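Setting Up Room-Scale Tracking for Rarnorik

Rarnorik can be played seated, but the later chapters ask you to walk, crouch and reach, and they go better with a proper play area. Setup takes nine minutes if your headset software is already installed.

Start in the headset's own menu and redraw the boundary. Do this even if you have one saved from another game. Stand in the middle of the floor, set the floor height with a controller, then trace the edge slowly at waist level.

Next, open Rarnorik and go to Options, then Comfort. Set Movement to Room Scale and turn on Boundary Fade. The fade distance is 18 inches by default. Leave it there until you have finished the Kudgate chapter, which has the longest reaches in the game. 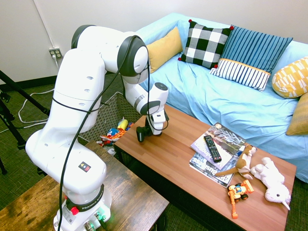

Now set your height. Stand up straight, look ahead and hold both triggers until the ring fills. If the ship's consoles come up to your chest afterward, the floor height is wrong - go back and trace the boundary again.

If tracking drifts during play:

Turn on a lamp. Cameras do poorly in dim rooms.
Cover large mirrors.
Update to patch 8 or later. Fanevau fixed a drift bug in the Kuster airlock with that one.

Your settings save when you leave the menu.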